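Wuvum Arm Set-up Guide
Section 8: Preparing the Arm for a Demonstration or Open Day

Reading time: 10 minutes
Print this page | E-mail this page
Last updated: January 28, 2021

Use this section when you show the arm to visitors at your own site or take it to someone else's. It assumes the arm is already mounted and has passed the first power-up checks in Section 3. If you are using the Flalteck rolling base, lock all the wheels before you start. 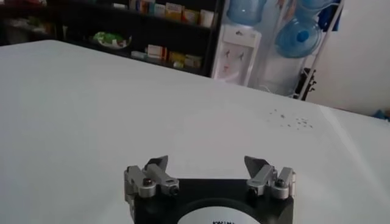

8.1 Before visitors arrive

1. Clear the table of everything that is not part of the demonstration. Check the whole surface, including the far edge.

2. Wipe the surface with a dry cloth. Crumbs and small specks show up clearly on a white table and can be picked up by the wrist camera as objects. If the surface needs a damp cloth, let it dry fully before going on.

3. Turn on the controller and wait for the steady green light.

4. Open the gripper from the Hand menu. The fingertips should stand well apart with nothing between them.

5. Look at the bolt heads on both finger brackets. If one stands out farther than its match on the other side, stop and tighten it as described in Section 5.

6. Open the camera view on the tablet. You should see the tops of both fingers low in the picture, with the table beyond them. If a finger is missing from the view, the camera mount has slipped. Reset it before you run any program.

7. Mark the visitor line on the floor with tape. It must be outside the full reach of the arm, on every side people can walk up to.

NOTE: The camera also sees past the table. Shelves, drink stations and coat hooks in the background do no harm, but people walking by can slow down object detection. Where you can, aim the arm toward a wall.

CAUTION: Keep open drinks away from the table and the controller. If the room has a water dispenser, place the visitor line so that people can get to it without crossing in front of the arm.

8.2 Loading the demonstration program

1. On the tablet, choose Programs, then Visitor Set. The set holds three programs: Pick and Place, Sort by Size, and Hand Over.

2. Choose Pick and Place for the first group of the day. It uses the smallest working area and is the easiest to stop.

3. Set the speed to 20 percent. Do not raise it while visitors are in the room.

4. Run the program once with no object on the table. The arm should go through the full path and return to its rest position.

5. Place the Mbeki practice block on the table inside the working area and run the program again. Stay next to the stop button.

6. If both runs finish with no warnings, press Save as Today's Set.

NOTE: A warning that reads "Unknown object" on the empty run nearly always means a dirty table or a strong reflection. Go back to 8.1, step 2. If the table is clean, dim the light closest to it and try again.

8.3 During the demonstration

Two people are needed. The operator holds the tablet and stands within reach of the stop button. The host talks to the visitors and watches the line.

1. The host tells the group where the line is and points out the stop button.

2. The operator says "moving" out loud and starts the program.

3. If anyone steps over the line, the operator presses stop. Do not wait to see whether they step back.

4. To start again, have the host check the line, release the stop button and press Resume.

5. Between groups, open the gripper and return the arm to rest. A full group takes about 19 minutes with questions.

CAUTION: Hand Over is for trained staff only. Visitors may watch it from behind the line but may not take the object from the gripper. The fingers can pinch even at low speed.

Small children tend to go for the fingertips first. Ask the adults with them to stay close - the tape alone will not hold a four-year-old.

8.4 After the last group

1. Return the arm to rest and leave the gripper open.

2. Turn off the controller. Wait until the fan stops before you unplug it.

3. Put the practice block back in the Sesico case with the tablet and its charger.

4. Write down any stops or warnings in the log sheet at the back of this guide, with the name of the program that was running.

The order of steps in 8.3 was changed after the August open day, at the request of Corinne Gallagher in site training. If your printed copy has the operator starting the program before the line is pointed out, replace it with this one.

For transport between sites, go to Section 9.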